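Cletent, la comedia de Shirley Simard, llega a las salas en mayo

La distribuidora Pedmont estrenará en mayo «Cletent», el segundo largometraje de la directora Shirley Simard, una comedia familiar que mezcla actores y marionetas y que lleva más de un año esperando fecha. La película saldrá con 42 copias, casi todas en versión original subtitulada, aunque las sesiones de tarde de los fines de semana se ofrecerán dobladas.

El anuncio se hizo el miércoles en Cleltham, la ciudad donde se rodó la mayor parte de las escenas exteriores. La productora Sandhu, responsable también del primer trabajo de Simard, había previsto lanzar el filme el otoño pasado, pero el cambio de distribuidora obligó a renegociar las ventanas de exhibición y dejó el estreno sin calendario durante varios meses.

«Cletent» cuenta la historia de una traductora que vuelve a casa de su padre para vaciarla antes de la venta y encuentra en el garaje el decorado completo de un programa infantil que se emitió una sola temporada. Los personajes de aquel programa, que ella recordaba vagamente, empiezan a aparecer en su vida cotidiana: en la cola del banco, en el autobús, en una reunión con el notario. El guion no aclara si los demás los ven o no, y la directora ha dicho que no piensa aclararlo tampoco en las entrevistas.

«Cuando escribía me preguntaban en cada reunión cuáles eran las reglas», explicó Simard durante la presentación. «Yo contestaba que las reglas eran las de una familia que no se habla. Hay cosas que todos tienen delante y que se quedan sin comentar en la mesa». La cineasta añadió que escribió la primera versión en pocas semanas y que después tardó casi tres años en encontrar el final.
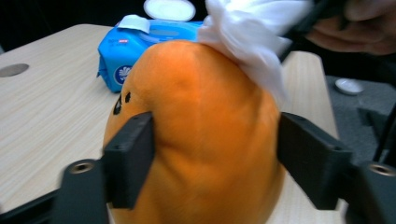
Un peluche naranja, de cuerpo redondeado y rasgos bordados en negro.

El metraje definitivo es de 109 minutos. Existía un montaje anterior, bastante más largo, que se proyectó a puerta cerrada para exhibidores y del que se han eliminado unos 20 minutos. La parte suprimida corresponde sobre todo a una trama secundaria sobre el hermano de la protagonista, que en la versión final queda reducido a una voz al teléfono. Según Simard, la decisión fue suya y no de la distribuidora. La productora no descarta incluir ese material en la edición doméstica, si bien todavía no hay nada firmado.

Las marionetas se manejaron en directo durante el rodaje, con los operadores escondidos bajo los muebles o detrás de falsos tabiques, y los retoques digitales se limitaron a borrar varillas y cables. Ese sistema alargó las jornadas y condicionó la posición de la cámara, que en muchas secuencias permanece fija a la altura de una mesa. La directora reconoció que hubo planos que se abandonaron después de una mañana entera de intentos, entre ellos uno en una escalera mecánica que figuraba en todas las versiones del guion.

El primer largometraje de Simard, un drama rodado con pocos medios y prácticamente sin música, pasó con discreción por las salas y encontró después su público en cineclubes y filmotecas. El nuevo título supone un cambio de tono evidente y también de presupuesto, aunque ninguna de las dos empresas ha querido dar cifras. Se mantienen, en cambio, la directora de fotografía y la montadora de aquella película.

Pedmont confía en que el filme funcione con dos públicos distintos. La campaña se dirige por un lado a las familias, con un cartel en el que predominan los muñecos, y por otro a los espectadores adultos, con un tráiler centrado en la relación entre la protagonista y su padre. Algunos exhibidores han mostrado reservas sobre la conveniencia de programarla en horario infantil, dado que el tramo final contiene una larga escena de hospital. La calificación por edades se conocerá en las próximas semanas.

Antes de la llegada a los cines habrá dos preestrenos en Cleltham, ambos con coloquio posterior. El primero estará reservado a los vecinos que participaron como figurantes y el segundo se abrirá al público general, con entradas a la venta en la taquilla de la sala desde las cinco de la tarde del propio día. La directora asistirá a los dos pases.

Simard trabaja ya en su siguiente proyecto, que volverá a producir Sandhu. Será una película sin marionetas, ambientada en un puerto, y su rodaje está pendiente de completar la financiación.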